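Clollport Furnished Apartments
Bedroom and Bedding FAQ
Updated 10/23/19

What size are the beds?
All one-bedroom units have a queen. Studios in the Barta building have a full. If you bring your own sheets, check the unit type on your lease first - queen sheets will not stay on a full mattress.

What bedding comes with the apartment?
One fitted sheet, one flat sheet, two pillows with cases, and a medium-weight comforter. A second set is on the closet shelf. Extra pillows are available at the front desk at no charge.

Can I use my own mattress?
No. You can put your own topper on ours, up to three inches thick. Anything thicker and the fitted sheets we supply will pop off at the corners.

How often is the bedding changed?
Every two weeks if you have the housekeeping plan. Without the plan, you wash it yourself. The laundry room is on the ground floor in both buildings and takes the Nurnari card. Load the card at the machine by the door.

How should I wash the sheets?
Warm water, regular detergent, no bleach. Bleach leaves yellow patches on the gray ones. Tumble dry on medium and take them out while they are still slightly damp if you want fewer wrinkles.

Do I need to clear the bed before housekeeping comes?
Yes. Staff will not move personal items, and a bed with things on it is skipped until the next visit. Toys, clothes, chargers, and books should go in the basket or on a chair.

What is the white basket for?
Anything you like. Most people use it for toys or for clothes they plan to wear again. It has open sides, so small items like earrings or loose change can fall through. Please leave it in the apartment when you move out. Replacement is $10.

Can children's toys go in the wash with the bedding?
Small plush toys usually can, in a mesh bag on the gentle cycle. Check the tag. Let them air dry, and keep them out of the dryer if they have glued parts.

Is there storage under the bed?
No. The base is closed. For suitcases, ask about a storage locker. There is a waiting list in March, when most leases turn over.

Can I attach a lamp or shelf to the headboard?
Clip-on lamps are fine if the clip is padded. No screws, nails, or adhesive strips. Damage to a headboard is charged at $200.

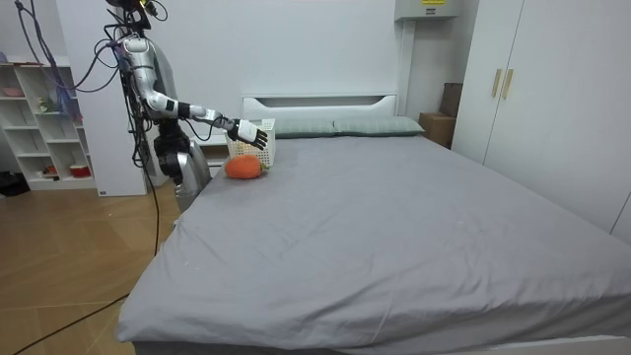
Flooring and Rugs

Can I put a rug next to the bed?
Yes, with a felt pad under it. Rubber-backed rugs mark the wood.

How do I clean the floor?
Sweep it, then use a barely damp mop. Do not use a steam mop. The Bernov floor cleaner under the sink is the only product we recommend.

Who do I call about a damaged bed or floor?
Dial extension 321 from the lobby phone, or leave a note at the desk with your unit number.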